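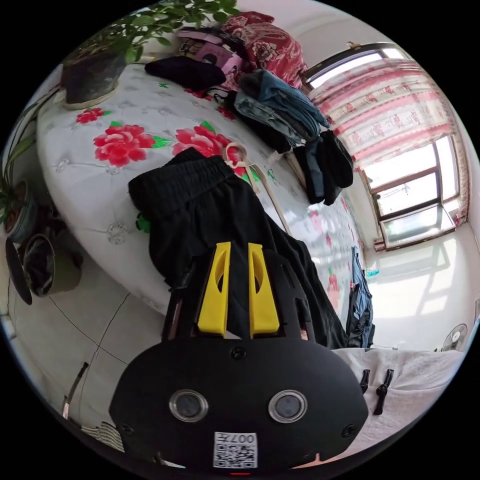 Black trousers with an elastic waistband, on a floral quilt.

The Capsule Wardrobe Has Some Explaining to Do

By Meinir Gape

Every January the same advice comes back. Throw out most of your clothes, keep a few good pieces in quiet colors, and you will be calmer, richer and on time for work. I have now read enough of it to have doubts, and I have tried it once, which gave me more.

Start with the numbers. One popular plan allows you 49 pieces, shoes included. Why 49? The plan doesn't say. It mentions freedom a good deal, then spends two pages on whether a scarf counts. If I'm free, I would like the scarf left out of it.

Then look at who is selling the plan. Mellano, a mail-order label I used to buy socks from, now runs a "wardrobe reset" that begins with a list of what to give away and ends with a basket of replacements. The basket comes to a little over $1,000. I went through the list with a pencil. Nearly everything on it was something I already owned in a version that worked fine: a gray sweater, a white shirt, plain dark pants. Mine were apparently the wrong gray and the wrong white. A person who follows this to the end has the same clothes as before, newer, and less money.

My neighbor Deok-su Tak thinks I'm being unfair. He did his own clear-out two winters ago and says he has not missed a single thing. I believe him. He also works from his kitchen, lives alone and has no garden. When I asked what he wears to paint a ceiling, he said he would pay someone to paint it. There's a budget hiding in that answer, and the books never print it.

Old clothes do jobs. The shirt with the torn cuff is for the oven. The coat with the bad zipper is for the compost heap. The pants one size up are for the month after an operation, or after Christmas, and anyone over forty who has given theirs away has had to buy them again. I gave away two pairs during my own attempt. I bought two pairs back by spring.

The claim about time bothers me most. We are told that choosing what to wear wears us out, as if we stood in front of the closet each morning like a jury. I don't. I put on what is clean. My mornings are slow on account of the bus, and no number of matching tops will move the bus.

I'll grant the other side this much: a lot of us buy too much, and buy it badly. A shop called Prevedton sends me an offer most mornings and I have said yes more often than I like. But the cure for that is to stop buying, and it needs no book and no basket. It also can't be photographed, so I don't expect to see it promoted.

If you want fewer clothes, wear out the ones you have. It takes years and it's dull. Mine are going at the elbows nicely.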